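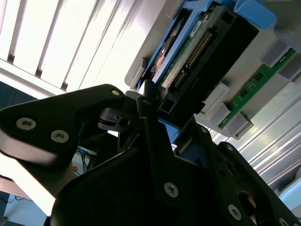
Disco en su caddy azul, tocado por la pinza de prueba.

Lunes, 24 de febrero de 2020. Evaluación del kit Flekow de manipulación de discos, día 4 del préstamo. El folleto de Grivevia promete «puesta en marcha en una mañana». No especifica de qué mes. 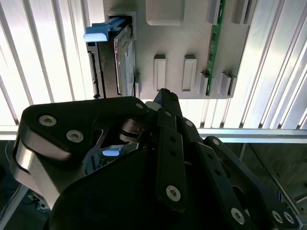 Lo que más me preocupa del kit es la holgura de los dedos cerca del panel. El manual pide 14 mm libres y en el nuestro no los hay: con el disco ya en su ranura, la punta del dedo queda rozando o casi el borde inferior de la placa gris. Hưng Lâm propone limarla. La pinza es prestada, Hưng.

Pendiente: pedir a Grivevia el plano de la punta corta (ref. 41). Lo pedí en enero y me mandaron otro folleto.
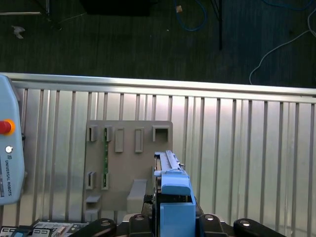 La licencia del módulo de inserción se paga aparte, 200 euros al mes, y solo trae plantillas para ranuras iguales. Nuestra placa mezcla ranuras estrechas y abiertas con otras más altas, y la de arriba a la derecha es más ancha, así que toca enseñarlas una a una desde la consola. Pluren lo incluye en el precio; pedir oferta antes de firmar nada.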